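Padness workshop notebook
February, started after lunch

Back on the Trindska table. For anyone picking this book up cold: it's the one with the amber finish that went cloudy over the winter, and the reason the bench by the window smells like a hardware store.

Where we left off. Old finish on the top is shellac, confirmed with alcohol on the underside where it doesn't show. It went soft and sticky inside a minute. I had been calling it varnish since before the holidays, with some confidence, and had bought stripper accordingly. The stripper is on the shelf. It can stay there and think about what it's done.

So no stripping. The plan is to re-amalgamate the worst patches and pad fresh shellac over the lot. The bloom is heaviest at one end, in a shape that matches the bottom of a humidifier. I have drawn my own conclusions.

Shellac notes. Mixed a new batch from the Haddadin flakes, the darker grade. Their chart says "honey". On the test board it is honey the way strong tea is honey. First coat on birch looked fine, second looked warm, third looked like a pumpkin. The colour builds much faster than with the Clamier flakes we used up last fall, so the old recipe in the front of this book is no good and I've put a line through it. New one: make it half as strong and do twice as many coats. Decanted off the sludge through a paint filter. Should have let it settle overnight first. Did not.

Jar label now says what it is AND when it was mixed. The previous jar said "good one".

Test boards, same birch offcut cut up, all sanded the same:

A -- Haddadin straight, full strength. Too orange, ridges where the pad stopped.
B -- Haddadin, half strength. Best of the bunch. Slight drag toward the end.
C -- last of the Clamier, full strength. Nice colour, still tacky at 4 p.m., almost certainly too old. Tossed the rest.
D -- half and half. Muddy. No idea why I thought this would help.

Going with B. Board B is hanging on the nail by the door; please don't stir paint with it.

Re-amalgamating. Alcohol on a nearly dry pad, long light strokes, in from the air and off into the air like landing a plane you have no intention of landing. The bloom lifted on the first pass over about two thirds of the patch. The remainder got a second pass and I pushed too hard, and now there is a dull spot shaped like my thumb. I left it alone, a skill I have been working on for years. It should level once there's fresh material over it. If it doesn't, it goes under the fruit bowl.

Rubbing out. Tried 1000 grit on board B with mineral spirits as lubricant. Good even scratch, no burn-through except at one corner, and that was me leaning on it while looking for the radio. On the real thing I'll stay well back from the edges until the last pass and do those by hand with no block.

Room colour. The owners asked what the top will look like in their dining room, which they've repainted a cool blue-grey. Fair question, and a bad one to answer under our tube lights, where everything looks like it's been ill. Orange next to blue-grey reads a lot more orange. I moved board B around in front of a few paint chips and it jumped a full shade against the coldest one. 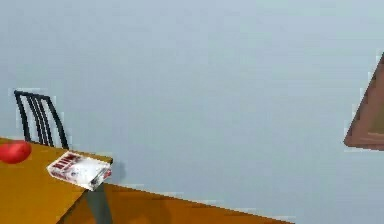

Rendering: golden-orange wooden tabletop against a pale blue-grey wall, warm orange-brown floor.

Against that sort of wall I'd go a touch browner than the old finish. A drop of dark dye in the last two coats, maybe, but tested on a board first. Owners to see boards A and B in their own dining room, in the evening with their own bulbs on, before anything darker goes near the table.

Other matters. The humidity gauge on the wall and the one on the shelf are still not on speaking terms. I've been believing the shelf one since it gives me permission to work. Out of cheesecloth; old T-shirts are fine for the outside of the pad but not the core. Rags are spread flat on the line out back. If you find them balled up in the bin again, it wasn't me this time.

Next: let the top sit with the door shut and the heat down. First 4 coats of the half-strength, then look at the thumb. Wobbly leg still to be glued, have been walking past it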